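## 6 Recording a plate-handling set

Read section 5 (arm zeroing) before you start. The steps below assume that both arms are powered, the Jandar recorder is running and the wrist cameras show a live view in the Tevon panel.

A plate-handling set is made up of 300 episodes. An episode is one plate picked up and put down by an operator using the hand controllers. Idle time between episodes is not kept.

### 6.1 Laying out the table

1. Wipe the tabletop with a dry cloth. Dust and small specks do no harm, but crumbs under a rim will tilt the plate.
2. Take plates of several colours from the Nurau plate kit. Do not use any that are cracked.
3. Put them down flat and right way up, with space between the rims for an open finger.
4. Turn each plate to a different angle. The printing should not all face the same way.
5. Open both grippers fully and bring the recording arm to the start height.
6. Check the wrist view. Both fingertips must be visible, with clear table between them.

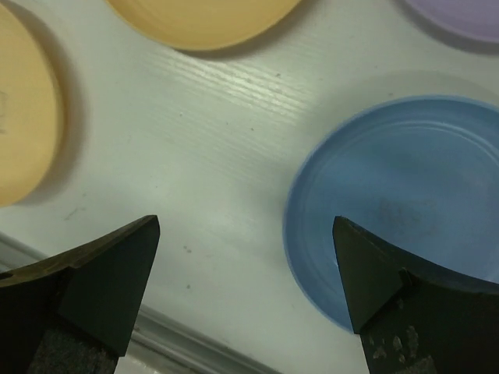 *Fig. 6-1. Wrist view with the fingers open and plates spaced out on the table.*

Some plates will run off the side of the wrist view at start height. Leave them where they are. The policy has to cope with plates it can only partly see, and a layout squeezed into the middle of the view gives poor results later on.

> **Note:** Change the layout every ten episodes. Moving two plates and turning a third is enough. Enter the new layout number in the panel before the next episode, or the recorder will file it under the old one.

### 6.2 Lighting

Use the overhead lights only and close the blinds. Glare on the plates is allowed as long as the rim of the target plate can be made out. Exposure is locked at the start of a set. If you have to change it, close the set and open a new one.

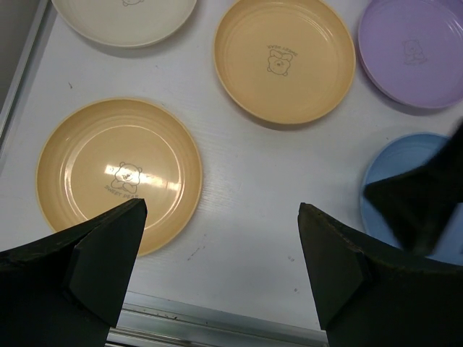

**Does the bear print have to be readable in every episode?**
The print is not used as a label, so it may be upside down, washed out or out of view. Only the colour and the rim position are entered.

### 6.3 Recording an episode

1. Choose the target colour shown on the panel. If there are two plates of that colour, take whichever you like and mark it on the layout sketch.
2. Press the left pedal. The recorder beeps once.
3. Move the open gripper to the rim. Approach slowly for the last part of the travel.
4. Lower the fingers until one tip is inside the rim and the other outside it.
5. Close the gripper. Stop closing when the force bar turns amber.
6. Lift the near edge first, then raise the whole plate clear of its neighbours.

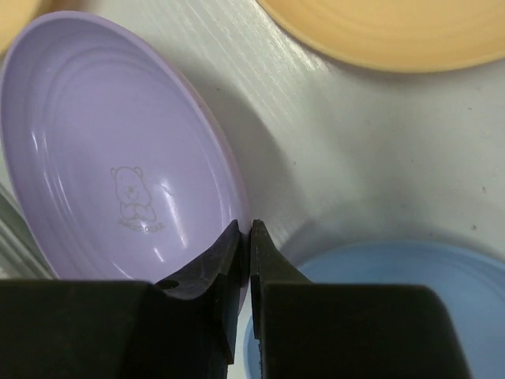
Keep the wrist steady while the plate is tilted. Most rejected episodes are lost at this point, when the operator turns the wrist to get a better look and the plate swings. If you cannot see what you need in the wrist view, use the overhead view on the second monitor.

7. Carry the plate to the drop position and set it down flat.
8. Open the gripper, back away and press the left pedal again. The recorder beeps twice.

If the plate slips, do not stop. Try once more within the same episode and tag it `regrasp`. Recoveries are useful, and the training script looks for them. After a second slip, press the right pedal to discard the episode.

> **Caution:** Do not reach on to the table while the pedal light is on. The arms hold their last position under power and can move without warning if a controller is knocked.

> **Caution:** Keep the second arm parked on its own side unless the task sheet calls for it. The software does not check for contact between the two grippers.

### 6.4 Checking and closing the set

Play back every tenth episode at double speed. Reject any in which a wrist camera drops out, the target colour is wrong or the gripper pushes the table rail.
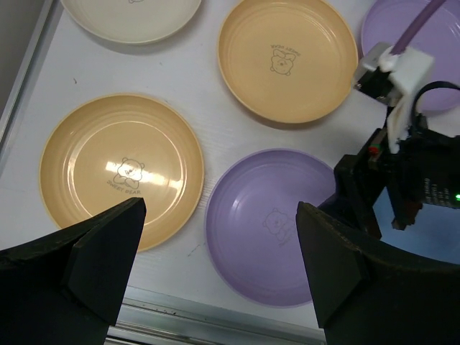

Rengifo

Rejected episodes go to the `held` folder and must be recorded again before the set can be closed. Do not delete them by hand.

To close the set:

1. Park both arms.
2. Select **Close set** in the panel and wait for the file check. Leave the recorder switched on until it ends.
3. Compare the episode count with your task sheet.
4. Copy the set to the shared drive.

Error 53 during the file check means that the camera and joint records are of different lengths. Run **Realign** once. If the error comes back, hold the set and see section 9.

Training needs at least 2,000 accepted episodes across all layouts. Sets recorded before the April change of fingertip pads may be counted, provided that they carry the `old-pad` tag.

*Section last revised 30 May 2021*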